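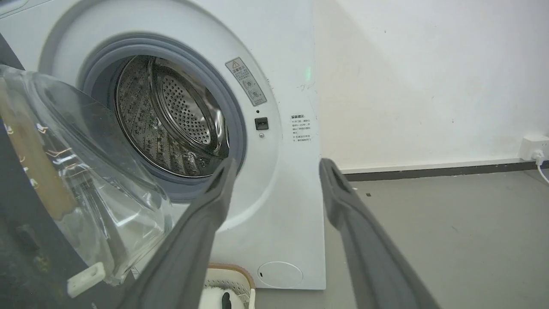
June 5, 2018

Laundry room, second check of the washer. Door left open after the morning load so the gasket can air. Wiped the gray rubber all the way round with a cloth and vinegar, then the glass. Drain filter not opened; last done at 60 loads, next due in September. Spin speed on the Lustik program still set to 1412, which the Drosville manual allows for cotton only.

Dust on the glossy dark gray cover. It shows every smudge under the ceiling lights. Dry cloth first, damp one after, no spray.

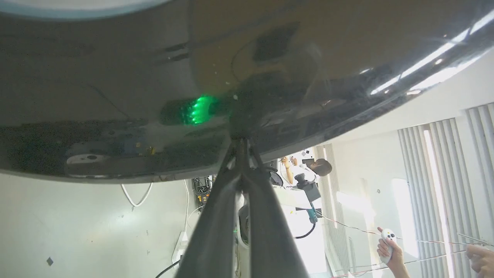
Evening

Ran towels, 4 large and 7 small, Mrema powder, half dose. No error code. Slight knock at the start of the spin, gone within a minute. Check the feet with a level tomorrow.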